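Print this article
E-mail this article

4.2 What we changed between rounds

By the second round our club (we go by Hilero) had 381 logged tries, and I was still tuning by gut feel. The class rules say each team gets 2 practice slots a week and 7 minutes per run, so there's not much time to sit and wonder. I'd try a grip width, watch what it did, scribble a note and go again -- fun, but a lousy way to learn anything! After that we started using Pukesov, the little logging script from last year's class, and by December the log had grown to 3,698 lines.

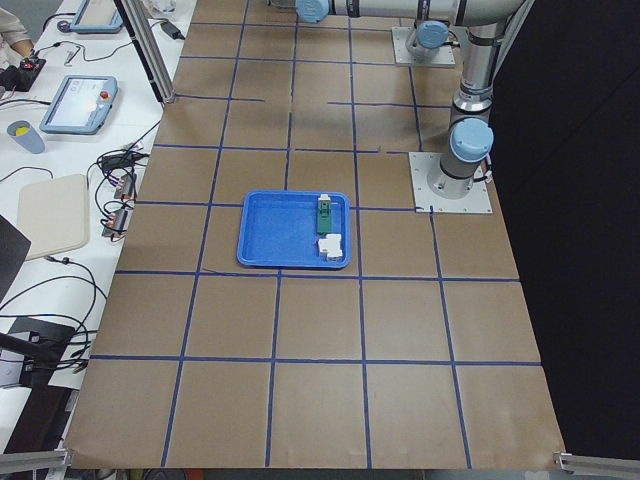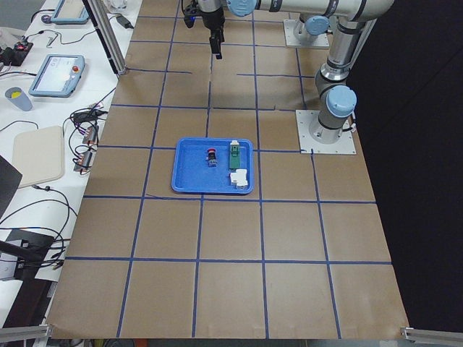
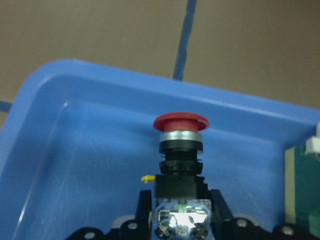 Figure 3. The taped grid with the blue tray (first two views), and the red button part between the gripper fingers (last view).

My own piece of the project was the grasp planner, and I'll admit I picked it because I thought it would be the easy one. I wanted a single rule for every part: find the middle, close the fingers, lift. The red button part wrecked that plan pretty quickly. It has a wide cap, a ribbed collar and a black block all stacked up, so "the middle" is a fuzzy idea, and in the last view of Figure 3 the fingers are pressed on the clear block under the housing, well below the cap. I ended up giving each part its own grip height, typed in by hand, and we kept it that way for the Hunt round -- I'd still love to have the planner work it out for itself.

E-mail this article | Print this article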